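Chapter 7
Panels, Boards and Open Shelving in Office Furniture 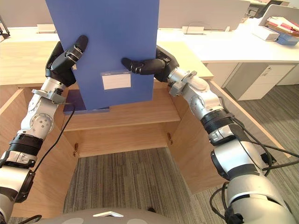
Most damage to flat boards happens in the last few inches of travel, according to the Hurkbridge fitting notes, and a board that has crossed a whole building without a mark will chip on the shelf it was meant for. The notes go on to say that the fitter should look at the bottom edge first and the face second.

This chapter deals with flat, upright items and the furniture that receives them. Chapter 6 treated drawers and closed cabinets, where the load is carried on runners or on a fixed floor. An open cavity in a desk unit is a different case. The shelf carries the full weight, the side panels limit sideways movement, and there may be no back panel to stop the item from sliding through. The reader should be able to finish Section 7.4 with a working method for placing a tall board on a low shelf and for checking that it will stay there.

7.1 Terms used in this chapter

Board: any flat, stiff item whose thickness is small compared with its height and width. The term covers display panels, dividers, large binders and folded game or drawing boards.

Cavity: the open space in a desk unit between two side panels. A cavity may be open below the shelf as well as above it, in which case the floor is visible through the unit.

Bearing edge: the edge of the board that rests on the shelf. In upright storage this is always one of the four narrow edges.

Offset: the sideways distance between the center of the bearing edge and the center of the shelf. A small offset is common and does no harm by itself. It matters when it brings a corner of the board against a hinge or a screw head.

Clear height: the vertical distance from the top face of the shelf to the first obstruction above it. Where the desktop does not extend over the shelf, clear height is taken to the ceiling or to the nearest fixture.

7.2 Measuring the cavity

Measure the width of the cavity at the front and again at the rear, and record the smaller figure. Side panels are rarely parallel after a unit has been moved. In the worked problem at the end of this chapter, a Cimero desk unit measures 524 mm at the front and 507 mm at the rear. The usable width is 507 mm. Hinges mounted on the inner faces of the side panels reduce this further, and the projection of each one must be subtracted separately. Two hinges of the same pattern may still project by different amounts if one has been set deeper in the wood.

Shelf depth is measured from the front edge to the rear edge along the center line. A board stored face-on uses very little of this depth. A board stored edge-on uses nearly all of it.

7.3 Holding and lowering a board

A tall board is held by its two vertical edges, with one hand on each side and both hands at the same level. The fingers may extend across the face to steady it, but the pressure should be applied at the edges. Labels and printed strips should be left uncovered wherever the grip allows, as repeated handling wears the print.

The bearing edge is set down along its full length. If one corner lands first, it carries the entire load on a very small area, and softwood shelves will dent. Havlíček gives 16 mm as the minimum shelf thickness for this kind of load, and the tables in this chapter follow that value.

Once the edge is down, keep hold of the board until its lean has been checked. A board taller than the side panels has no side support at the top and must be braced or moved to a deeper cavity.

7.4 Procedure

Read the procedure through once before starting. The Cladari unit used in Exercise 78 has a removable shelf, and Step 2 does not apply to it.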